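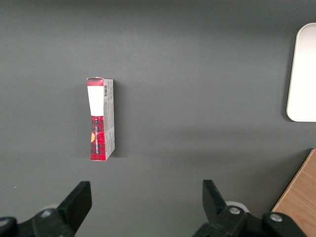 Figure 1. Small cardboard box with a red and black tartan print.

Gift Packaging and Shelf Choice
Ulla Lundgren and Golshifteh Alipour

We asked 100 shoppers in Brandstead in August which box they would pick for a gift under 30 dollars. Patterned boxes got the most votes – plain ones came second with 29. Age made little difference. Most people said they looked at color first and read the label later. We did not test price, and all the answers came from one store, so a second round is planned at Ronitz.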